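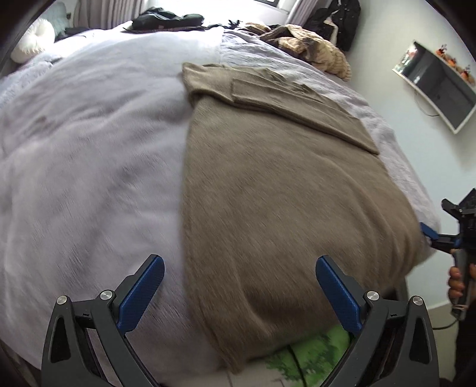

Nuria Woldegiorgis asks whether knitwear should be sorted by weight or by color before folding. Weight, in our method: heavy knits go at the bottom of the drawer and fine gauge on top.

Folding knitwear on a bed, Walell apartment, December set. The Plokstead drawers are 41 cm deep inside, so each sweater is folded to a finished width of 17 cm and stacked in two rows.

Lay the sweater front up with the hem toward you. Smooth the body from the neckline down. Fold one sleeve across the chest, then the other, keeping the cuffs inside the side seams. Fold the body in thirds from the hem. Maximum stack height is 13 cm.
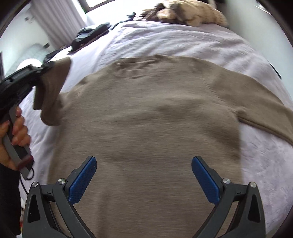

Fine-gauge crew neck, body laid out, left sleeve raised.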